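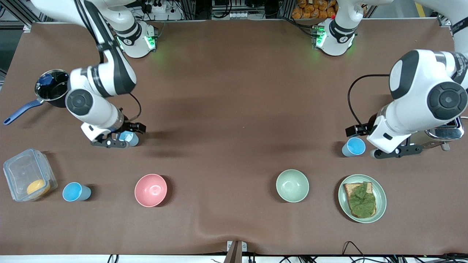
Heltosside Kitchen Inventory
README, third rewrite

What this is

A list of the loose things in the shared kitchen at Heltosside, kept as a plain table with one row per object. It began in July, after the kitchen acquired its fourth can opener and still couldn't produce one when asked. The table is meant for people who live in the building, people who are about to live in the building, and anyone elsewhere who wants to steal the column headings for a kitchen of their own.

It covers things you can pick up: pans, cups, lids, food containers, small appliances with a plug. It does not cover the oven, the sink, the fridge or the food. Bogumił Szewczyk tried to include the food in the first version and gave up on the second shelf.

What's in the folder

items.csv - the table itself
names.txt - the agreed word for each kind of thing, and the words we agreed to stop using
orphans.csv - lids with no body, bodies with no lid
disputes.txt - long, and best read with a drink
old/ - the two earlier attempts, left in for historical interest

Columns in items.csv

id: a number. Means nothing. Please don't renumber them so that the pans come first.

kind: one word from names.txt. If your thing isn't in there, add it and tell Rasha Rizk, who looks after that file and has opinions on "dish."

color: what an ordinary person would say on the stairs. Light blue, dark blue, silver. We had a spell of "powder" and "slate" and it ended badly.

material: only if you're sure. "Plastic" is fine. "Some kind of metal" is also fine and gets written as unknown.

home: the shelf or drawer where it belongs, which is different from where it will be found.

has_lid: yes, no, or orphan.

see_through: yes or no. Added for food containers, so that people could stop opening every one of them to look for the one with lunch in it.

owner: house, or a name. A blank means house. Sorry, Chang-ho, it was blank for a year.

notes: up to 500 characters. Complaints go in disputes.txt.

How the rows get made

Everything comes out of the cupboards and goes onto the big table, on the brown cloth. The cloth matters more than you'd expect: the bare tabletop scratches, and clear plastic disappears on it. Things are laid in a row along the near edge, left to right, and written down in that order. Big items go off to the side or they bury the cups.

Then one person reads out and one person types. Do not swap halfway. Version 2 was made by swapping halfway, and it has a saucepan listed as a lid for that reason.

Put things back by home, and if you can't find the home, leave it on the cloth. Zofia Dudek will deal with it in the evening, out loud.

Notes on particular kinds

Cups. The light blue plastic ones are the bane of this table. They are the same as each other in every way that fits in a column, so they get separate ids and no attempt is made to say which is which. If you feel strongly that one of them is yours, write on the bottom.

Saucepans. The small one with the navy-blue handle is entered as a saucepan, dark inside, nonstick. Its handle is long for the size of the pan, so on a shelf it goes in sideways or it comes out on somebody's foot. The dark blue piece that was sitting in it is down as "lid or cap" until two people agree. See disputes.txt, from the top.

Toaster. Silver, slots in the top. One row. Crumbs are not a separate item, whatever row 212 used to say.

Food containers. The clear ones with lids are entered with the lid on, as a single row. If there's food inside, the container is still entered and the food is ignored. A round yellow-orange thing in a clear box is no business of this table. Whoever left it there should think about their week, though.

Known problems

The home column describes the cupboards as Remigiusz Śliwiński arranged them, and he moved out. The shelf above the kettle has since been taken over by tea.

Names are uneven. "Pot" was retired in favor of "saucepan" but survives in 3 rows that each have a defender.

Anything that lives in the dishwasher full-time is missing. We keep meaning to do the count straight after a cycle, and then there's supper.

The Wastholm shelving drawing that used to sit in this folder was for the wrong wall. It's gone.

The notes field has no spell check. We tried one and it changed Czerwiński to something rude.

Changing things

Edit the row, put your initials at the end of the notes, save. For a new object, take the next free id. Nothing gets deleted: if a cup breaks, set home to "gone" and leave it. Rasha likes being able to look back.

If you use the headings in your own kitchen, go ahead, no credit needed. The Ruker house down the road did, and theirs has 3000 rows, with every teaspoon in it individually. Please don't do the teaspoons.

To do

- agree on the lid or cap
- find the bodies for everything in orphans.csv, or hold a funeral
- a second cloth, same brown if they still make it
- ask Chang-ho about the can openers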